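Subject: Re: [handknit] Superwash or not for everyday sweaters?

On the list in March, a member in Nunham wrote:

> I have enough Cetmont DK for a pullover and I can't decide whether to
> send it back and get the superwash version. The plain one feels nicer
> and it's a bit cheaper. But I have two kids and one washing machine, and
> I don't trust anybody in this house to read a label. Has anyone used
> both? Does the superwash really grow as much as people say?
>
> Also, is it worth swatching in the round for a bottom-up yoke, or is
> flat good enough?

I've used both, so I'll answer in order.

The superwash does grow. My first pullover in it was 7 percent longer after washing than it was off the needles, and the sleeves were the worst of it. The yarn has been treated so the fibers don't grab each other, and a loose gauge gives them room to slide. I now go down one needle size and knit the sleeves an inch short. It comes out fine if I put it through the dryer on low until it's just damp and then lay it flat. Check your own label before you try that — the Rasska superwash I bought said no dryer at all.

The plain version holds its shape better and pills less on me. It took 137 grams for a child's vest and I have washed that vest by hand all winter with no trouble. It would not survive one trip through a hot cycle.

On swatching: do it in the round if the sweater is in the round. My purl rows are looser than my knit rows, and my flat swatch was off by a full stitch over four inches. For the yoke in the Hourani pattern that would have been a whole size. Cast on more than you think you need, wash the swatch the same way you'll wash the sweater, and measure it the next day.

Ribbing is a separate matter. Neither version has much spring after a season, but the plain one recovers when it's wet and the superwash mostly doesn't. I use needles two sizes smaller for cuffs and hems in superwash.
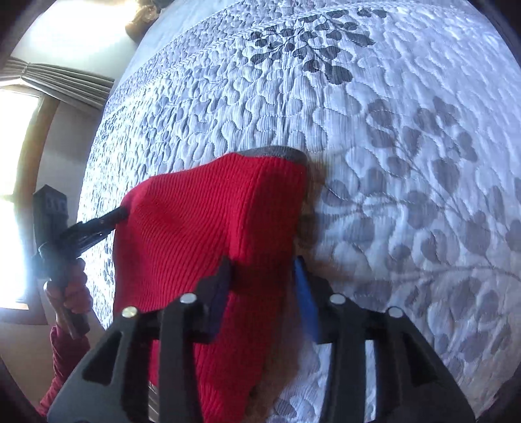
Can you mix the two in one sweater? I wouldn't, since the body and the trim will shrink at different rates the first time it gets warm water.

If you send the yarn back, ask Cetmont about dye lots first. I ordered nine balls and got two lots, and the difference showed across the chest in daylight. They did exchange them, but it took about 341 yards' worth of ripping back before I noticed.

For two kids and one machine I would get the superwash and save the plain for a hat.

--
handknit list — digest and archive settings are on the member page
Please trim quoted text when you reply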